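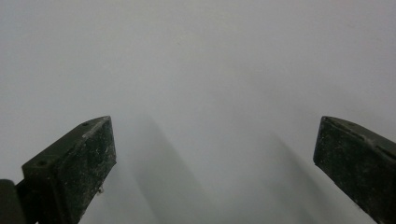
Vert foncé sur gris clair.

Bon, les piments ! Je vous avais laissés en plan avec mes semis tout maigrichons dans le placard de l'entrée, et plusieurs d'entre vous m'ont écrit pour savoir s'ils avaient survécu. Oui ! Enfin, presque tous. Les Mabula vont bien, les Lirkis font la tête (comme l'an dernier, à croire qu'ils n'aiment pas Brestville, et vu la pluie qu'on prend en février je peux les comprendre).

Le souci, c'était l'arrosage. Je suis du genre à passer devant les godets avec ma tasse de café et à me dire « allez, une petite goutte », et le soir je recommence. Résultat : des moucherons partout, du terreau qui sent le sous-bois, et des feuilles du bas toutes jaunes. J'ai d'abord accusé la lampe, puis l'engrais, puis le chat.

C'est Erasto Lema, du forum, qui m'a demandé combien pesaient mes pots. Euh... aucune idée ? Il m'a dit de sortir la balance de cuisine. Un pot bien arrosé et égoutté fait 570 grammes chez moi, et maintenant j'attends qu'il soit vraiment léger dans la main avant de remettre de l'eau. Au début je pesais tout, matin et soir, avec un petit carnet, mon compagnon se moquait. Mercredi j'ai soulevé un pot sans balance et j'ai su tout de suite que c'était trop tôt, j'étais fière comme tout.

Les moucherons, eux, ont bien diminué. J'ai mis des pièges jaunes collants, et j'arrose par le dessous, dans une soucoupe que je vide au bout d'une demi-heure.

Côté lumière, je n'ai rien changé : deux barres en blanc neutre, 4000 kelvins, environ 2000 lumens chacune, allumées dès le petit-déjeuner. Ça suffit largement pour des plants de cette taille, et le placard reste à une température correcte même porte fermée. Pour l'engrais, j'ai un vieux bidon de Fastico qui traîne, mais je n'y touche pas tant que les Mabula n'ont pas repris une vraie belle couleur.

Il me reste neuf plants à rempoter ce week-end et plus un seul pot propre, donc si quelqu'un dans le coin en a à donner (du carré de préférence, ça se range mieux), je prends ! J'échange contre un Lirkis boudeur, ou un pot de confiture si vous préférez.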